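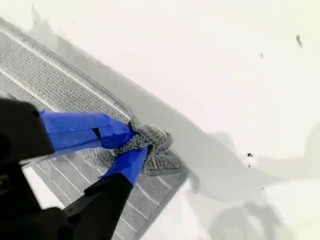
この記事は約1分で読めます(全文400字程度)

Drasance疫学研究所について

当研究所は、高齢者の転倒外傷と入院後の生活機能に関する疫学調査を行う民間の研究機関である。代表はSilvana Brandão、統計解析部門の責任者はWagner Seixasが務める。

主要事業は、Surkport地区の65歳以上の住民2,000人を登録した追跡調査である。登録者のうち714人に転倒歴があり、受傷場所、服薬状況、同居者の有無を半年ごとに記録している。直近の追跡率は83%であった。転帰の分類には診療録と本人への聞き取りを併用し、両者が一致しない場合は判定者2名が独立に再評価する。

データ管理には自社開発のシステムProltmontを使用する。個人識別情報は解析用データから分離し、別のサーバーに保管している。集計表では、該当者が少ない区分を隣接区分と統合して公表する。

年次報告書は毎年2月に発行する。共同研究およびデータ利用の申請は、Peixoto棟1階の事務局で受け付けている。土曜日の受付は正午まで。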